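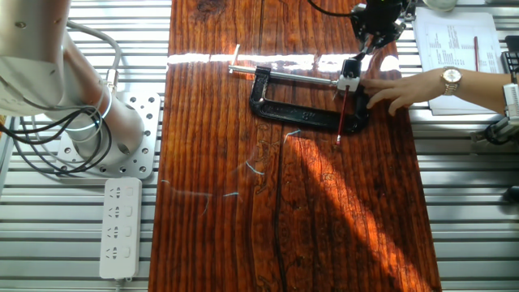
Clamp day at robotics club 🔧

Okay, so our Clurcombe project is two arms, one C-clamp and a very sunny board. The task sounds easy: grip the clamp, lift it, set it down. We have 543 tries logged and I still hold my breath every time!

---

Denise has been handling the clamp end all Monday (great watch, by the way). I'm on the notes, red pencil and all.

---

Our goal before the February demo is 50 clean lifts in a row. Best streak so far is 5. Yes, five. We're getting there!

---

Bianca wants to slow the approach by some 2 seconds and try again tomorrow. I'm bringing snacks. If you've done shiny metal parts with a gripper, please send tips 🙏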